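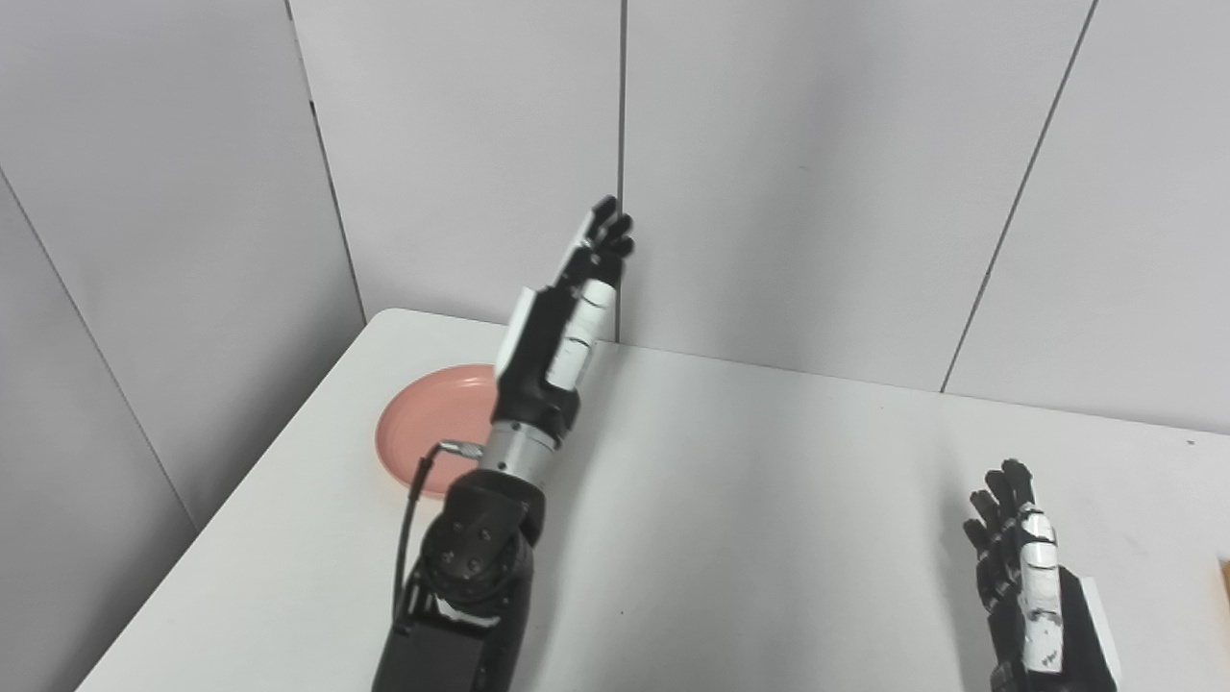 Wed 10 September

Spent most of the morning on the house rules for the two-handed bench, so I'm writing them down before they drift again. The Kavau sheet still says "arms parked before anyone reaches in" and doesn't say what parked means! From now on parked = both hands up, clear of the tabletop, drives off. Hands up with drives live is waiting, and waiting is not parked. Say the word out loud to whoever is with you.

Cable check goes before the first run, every time. Run a finger along the forearm cable from the connector down past the joint (drives off, see above) and feel for slack or a nick. The old Delorme checklist had this once a week, which I never liked. We're at 367 runs on the current set and I'd like to swap at 800, well short of the 2,000 that Alla's sheet allows. Maybe I'm fussy - I'll take fussy.

Plates: set the plate down, take your own hands out past the table edge, then call ready. Wipe the top between sets, crumbs and specks included. I skipped it in January and lost an afternoon to bad grasps.

Rule 13 (speed limit with a person inside reach) is still the Bovholm wording and I can't make sense of the second half. Left it alone for now. Until it's rewritten, drives off whenever anyone is inside reach, no exceptions, me included.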